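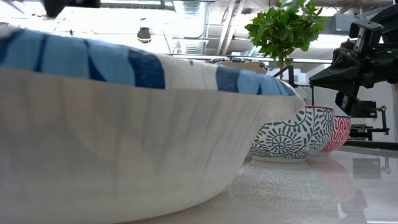 Figure 1. The large white bowl with the blue-and-white cloth in it, and the smaller patterned bowls further back.

Shelving for a Shared Kitchen Bench: Stacking Bowls and Plates on a Low Riser
Project report, Household Design elective
Ó Dubhghaill

1. Background

The shared kitchen in Flulla house at Miltusgate has one cupboard for tableware, and it is full. Residents who bring their own bowls and plates tend to leave them on the bench. The bench is 900 mm long between the sink and the wall, and by the evening there is often not enough clear space left to chop an onion.

A new cupboard was outside what a student project could ask for. I looked at whether a low shelf standing on the bench would give enough of the surface back to be worth having. A shelf of this type is sold as a riser or a bench organiser. It has a flat top and short legs, and things can go on it and under it.

The project had two questions. How should mixed bowls and plates be arranged on a low shelf so that people can get at them? And do people keep to the arrangement once it has been set up?

2. What was used

The tableware was chosen to be a bit awkward. A full matching set stacks well and does not tell you much about a shared kitchen, where very little matches. The small round bowls are in different colours and patterns, and the plates have a wide scalloped rim with a blue-and-white border. The large white bowl was included to stand in for the salad or mixing bowl that every shared kitchen seems to have and that never fits anywhere.

The shelf has a plain light brown wooden top on a thin black metal frame. I made a first version at home out of an offcut and tins of tomatoes, which was useful for working out the leg height but fell over when leaned on. The leg height matters more than I expected. If it is too low you scrape your knuckles on the underside reaching for a bowl at the back. I settled on a rule of 50 mm clear above the tallest thing stored underneath.

A potted plant went on the list too. Most kitchens have something on the bench that is not for cooking, and I wanted to see where it would end up.
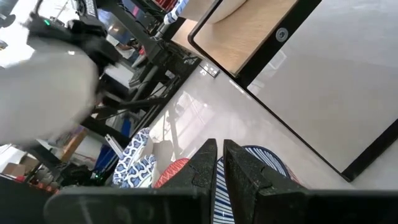 Cloths and cushions were a late addition. In the first round of talks with residents, tea towels came up more often than plates did. They get dropped on whatever is nearest, and a folded cloth on a shelf takes up the same area as a plate. The simplest answer was to keep the cloth in the large bowl. The bowl is empty most of the day anyway, and the cloth comes out when the bowl is wanted. It does mean the cloth has to be dry before it goes in, and two residents pointed out that it often would not be.

3. Arrangements compared

I compared three ways of loading the shelf.

Arrangement A: plates on the shelf, bowls on the bench in front. This is what most people did when they were given no instructions. Plates look as though they belong on a shelf. The bowls were easy to reach but they spread out, and the bench was not much clearer than before.

Arrangement B: bowls on the shelf side by side, plates stacked underneath. It looked tidy but was slow to use. Getting a plate out meant bending down to see it, and the rims caught on the legs.

Arrangement C: bowls nested in one stack at the left of the shelf, plate beside them. This needed the least room. It also left space at the end of the shelf for something small. 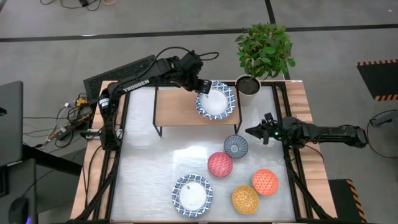

The order of the stack turned out to be the main point of disagreement. Small bowls that look the same size from above may still differ in depth and in how far the sides slope. A bowl with steeper sides sits high in the one below it and the stack leans. After some trial I put the widest bowl at the bottom and left the narrowest for last, and did not try to sort by colour. Sorting by colour was popular with residents and made for worse stacks.

A stack also has a sensible limit. I would go up to 5 small bowls before starting another. Past that, people lifted the top half of the stack off to reach one near the bottom, put it down on the bench, and left it there.

4. Feedback

I asked 10 residents to put the tableware away in their own way, then to use Arrangement C, and then to say which they would keep. Most preferred C for the bowls. Opinion on the plates was split. Some wanted them upright in a rack, on the grounds that a plate lying flat becomes a place to put keys. I think that is a fair criticism and I did not solve it.

One resident already owned a rack bought from a shop in Iltberg and lent it for an afternoon. The wide rims did not fit between its bars, so I could not compare it properly. 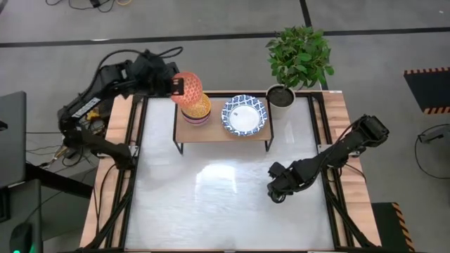 Figure 2. Bowls nested at the left of the shelf, the blue-rimmed plate in the middle, the orange-red piece above the stack, and the plant by the far right corner.

5. Limits and further work

The bowls and plates were all fairly light, and I did not test the shelf under heavy stoneware or a cast iron pot. I also have no figures for how the arrangement holds up over a whole term. Feedback was collected in November, when several residents were packing up, and a kitchen with half its people gone is easier to keep tidy.

If the work is continued I would add a low lip along the back edge of the shelf, try longer legs at one end for the big bowl, and ask the Flulla residents again after they have lived with it for a month. The shelf drawing and the feedback sheets are held with the elective coordinator at Miltusgate.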